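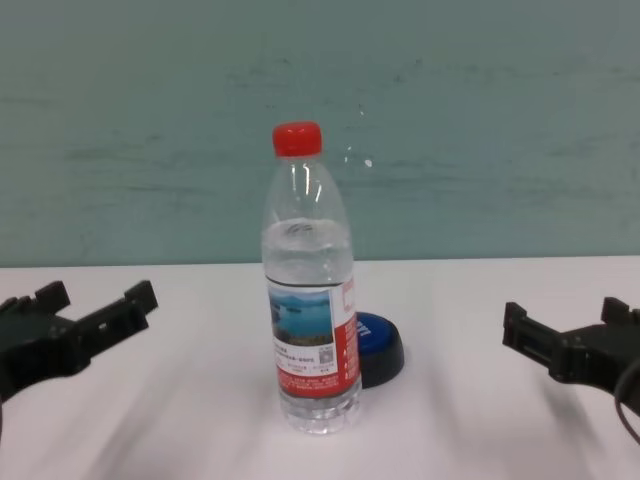
The Petov two-arm bench kit: what I think after a summer with it

July 13, 2020
By the Gumlow shop desk

40 shares | 11 comments

OK so a bunch of you wrote in asking whether the Petov is worth the money, and I kept saying I'd get around to a proper write-up, and then I kept playing with it instead. Sorry! We sell it, so take my excitement with a pinch of salt, but I also have one set up on my own bench and I use it nearly every day.

The kit is two small arms, two grippers, the cables, a power supply and a copy of Skulo, the software you teach it with. It costs $3,000 for the pair. You can't buy one arm by itself (people ask every week, and I do pass it along to Petov every week).

Let me start with the grippers, which are the part I like best. They're black, two fingers each, pretty angular looking, and they open nice and wide. A regular drink bottle standing on the table is my favorite first job for them. It's tall, it's see-through, the water makes it heavier than beginners expect, and there's a cap for the other hand to go after once you're feeling brave. My own first try at a cap ended with a very wet bench, so maybe leave it screwed on tight for the first week.

Setup took me 4 evenings. The manual says one. I'm slow and I got the left and right power leads swapped, which Skulo doesn't warn you about (it just sits there looking at you). Bolt both bases down before you do anything else, then run the homing routine with a clear table, then bring your object in.

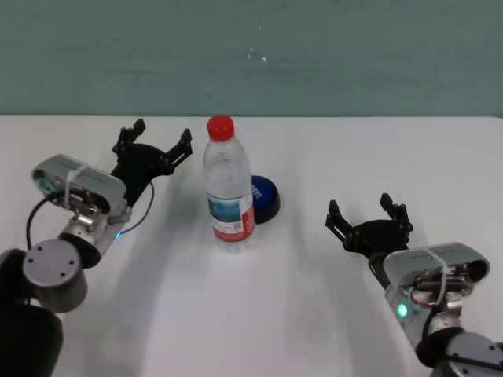
Spacing is the other thing I'd tell you to play with early. I had my bases too close together and the arms kept getting shy of each other and stopping halfway through a reach. Moving them a hand's width further apart fixed nearly all of it. You want both grippers able to come at the object from their own side, with room to spare in the middle.

There's a small indicator light on each wrist, and I've gotten very fond of those. I can glance over from my desk and know the arm has power without getting up.

Stuff I don't love: the cables. They hang in loops near the wrists and you do have to think about them. Zip ties are your friend, just leave enough slack for the wrist to turn all the way. The fans in the power supply are loud too, kind of a hair dryer in the next room. And Skulo still forgets your saved positions if you close the lid of your laptop at the wrong moment, so save, then save again.

If you're on a tighter budget, the Dervishi single arm is a decent machine and I'd happily sell you one. It's quieter, and the software is easier on day one. But I missed the second hand right away. Holding with one and twisting with the other is most of what I want to do on a bench, and I went back to the Petov inside a week.

We're out of stock right now, with the next batch due in August. You can put your name down on the order page and we won't charge your card until it ships. Spare finger sets are in, and they fit both sides.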